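Rorora Hall – my walk-through notes for the monthly safety check
January round, started Tuesday at 8 a.m.

I do this with a clipboard and then type it up the same evening, so forgive the shorthand. OK means OK, LOOK AGAIN means I'm coming back with a ladder or a better flashlight.

1. Front doors and panic bar – OK. The left door still drags a little on the mat. I flipped the mat around and it's better!

2. Exit signs – OK, all lit. The one over the coat rack is dimmer than its neighbors, so I've put it on the battery list.

3. Fire extinguishers – LOOK AGAIN. Kitchen and lobby gauges are in the green. The stage one is fine too, but the tag has gotten so smudged I can't read the last initials on it. Asked Irberg for a new tag.

4. Stairs to the balcony – OK. 65 inches clear at the landing, same as last time. Somebody had parked a stack of folding chairs there and I moved them (they were heavier than I remember).

5. Occupancy card – says 132 for the main room. Still screwed to the wall, still legible.
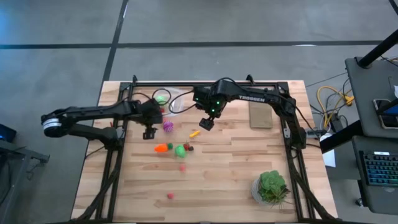 Lưu wrote under last month's list that the balcony chairs keep coming back because the storage closet is locked on weekends, and could we please have a second key on the hook in the office. Fair point. I've ordered one, and until it shows up the closet stays open on Saturdays.

6. Hot water at the restroom sinks – LOOK AGAIN. I got 96 degrees after a full minute on the left sink and gave up waiting on the right one. Not dangerous, just chilly on the hands. Sosdale is sending a plumber.

7. Outlets and extension cords – mostly OK. Found one brown household cord running under the lobby rug and pulled it. Please, please use the heavy orange ones, and never under a rug.

8. First aid kit – restocked. Burn gel was expired, so was the eyewash. Receipts are in the envelope, and the new water heater quote of $380 for parts is in there too.

9. Back lot lights – two out on the alley side. I'll check them again after dark on my way home.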